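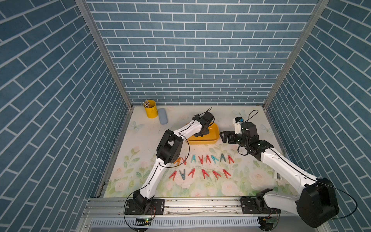 5.2 Paragens não comandadas do braço esquerdo

A falha mais frequente na tarefa de arrumação de molas foi a perda de binário no cotovelo do braço esquerdo com a garra dentro do tabuleiro. Das 34 execuções registadas na célula Tarport, o evento surgiu em 14, sempre na fase de aproximação ao fundo do tabuleiro e nunca no regresso à posição de repouso. A configuração da Figura 3 corresponde a essa fase: o tabuleiro amarelo fica na zona central posterior do tapete, a garra esquerda desce sobre ele e o cotovelo passa imediatamente acima da extremidade esquerda da fila posterior de molas. Nesta postura, qualquer cedência vertical do cotovelo reduz a folga em relação às molas, colocadas em pé, e a colisão pode ocorrer antes de o controlador reconhecer o erro de seguimento. O braço direito, com a garra aberta e apontada ao tabuleiro, não participa na carga e serviu de referência para as leituras de corrente.

Figura 3. Célula bimanual durante a tarefa de arrumação, com a garra esquerda no tabuleiro.

A análise dos registos do controlador Hilix permitiu separar dois mecanismos. No primeiro, a corrente do motor do cotovelo sobe de forma monótona até ao limite de proteção térmica, e o servo desativa o binário sem emitir aviso ao nível superior. No segundo, a corrente mantém-se nominal, mas perdem-se pacotes no barramento série durante até 2 segundos; findo esse intervalo, o servo entra em modo passivo. Os dois mecanismos produzem o mesmo efeito mecânico, a queda do segmento superior por ação da gravidade, e não são distinguíveis apenas pela trajetória articular.

O segundo mecanismo foi reproduzido em bancada por flexão repetida do cabo junto à base, com o braço sem carga. A resistência de contacto do conector variou com o ângulo do cabo, o que é compatível com fadiga do cravamento. A substituição do conector eliminou a perda de pacotes no ensaio de bancada, mas não foi ainda validada em operação contínua. Quanto ao primeiro mecanismo, a postura estendida sobre o tapete impõe ao cotovelo um momento estático próximo do valor máximo admissível, e a política de controlo mantém essa postura enquanto a garra procura a posição de largada.

Do ponto de vista da segurança, a consequência mais grave é a ausência de paragem coordenada. Com o braço esquerdo passivo, o direito continuou a executar a trajetória prevista, por falta de uma mensagem de falha comum aos dois controladores. Foi introduzido um supervisor, designado Vlad, que compara a posição comandada com a medida em ambos os braços e impõe a retenção do braço são quando o desvio excede o limiar configurado. O supervisor não impede a queda do braço afetado, para a qual seria necessário um travão mecânico no cotovelo.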